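Most people who ask me about writing up a trip have the same trouble. They come home with a full notebook and two weeks later can't turn it into anything a friend would read to the end. This page covers how I get from notebook to finished travel piece. I'll use one trip as the working case, three days in Suksawat at the end of the rains, because I still have all the drafts.

## Before you leave the place

Do the first part while you are still there. On the last evening, sit down with the notebook and mark every entry where a person said something to you. Put a line in the margin. In my Suksawat notebook I had fourteen pages and only five marks, which told me I had spent too much of the trip looking at buildings.

If you have a morning left, go back and talk to somebody. I went back to the ferry landing and talked to Usa Kaewsai, who sells tickets and keeps the log of crossings. She had told me on the first day that the boat didn't run after dark. When I asked again she told me why: her uncle had piloted it at night for years, and when he quit no one else wanted the late run. I wouldn't have had that if I had gone straight to the bus.

Write down the exact words as soon as you can. If you only remember the sense of what was said, write it without quotation marks and leave it that way in every later draft.

## Type up the notes once

Type the notes in order, with nothing fixed. Keep the bad spelling and the half sentences. I use one plain text file for each trip, and I name it after the place and the month, so this one was "suksawat-august."

Leave out nothing at this stage, including prices and bus numbers. You may need a number to check something else. The old ferry fare was in my notes twice with two different amounts, and typing them up was how I found out.

Save a copy of the file and don't touch the copy again.

## Pick the one visit

A piece of ordinary length can hold one visit properly. By a visit I mean one stretch of time in one place with at least one other person in it. Mine was the second trip to the ferry landing.

To choose, close the file and write down from memory the three moments you would tell someone over dinner. Then open the file and see which of them has the most in it. The moment you like best may have only two lines of notes behind it. If so, drop it or use it in passing. I was fond of an early walk along the canal, and all I had was "mist, dogs, very quiet."
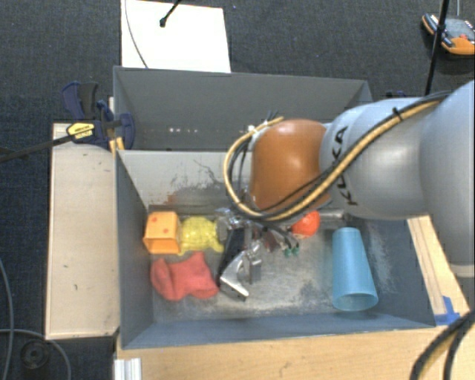

Once you have chosen, copy everything from that visit into a new file. Add anything from other days that a reader needs in order to follow it. For the ferry landing I needed where the town is, what the river is used for, and the fact that the bridge was closed to trucks.

## Write the first draft

Start with the other person already in view. Say where you are in the first or second sentence and get to the first spoken line within 100 words. Weather can wait, and so can the flight.

Keep yourself in it, but small. Put in what you asked, and put in what you got wrong. I had assumed the log book was an official record, and it was Usa's own habit. Leaving in my mistake gave her a reason to explain it.

Aim for 2000 words in the first draft and don't stop to check facts. Where you aren't sure of something, type two question marks and keep going.

## Cut it

Leave the draft alone for a few days, then print it. Read it with a pencil and take out:

- any sentence that says how you felt about a thing you have just described
- history you looked up afterward, unless the visit makes no sense without it
- the second of any two examples
- the trip home

My draft came down to 1017 words. The biggest cut was four paragraphs on the history of the river trade, which I had enjoyed writing. One sentence of it survived.

## Check what is left

Now go back to the question marks. Look up each place name on two maps, and if they spell it differently, use the spelling on the signs in town. I had the next village down as "Sonora" all through the draft. It is Sornora, and the sign was in my own notes on page 2.

If you quoted someone by name, let them see their part before it goes anywhere. I sent Usa the section by email. She changed one thing: her uncle had piloted the boat for eleven years, and I had written nine.

## The ending

Stop when the visit stops. If the last thing that happened was that someone went back to work, end there. In my case a family came up wanting four tickets, Usa turned to the window, and I picked up my bag. I had another paragraph after that about rivers and time. It is still in the untouched copy if I ever want it.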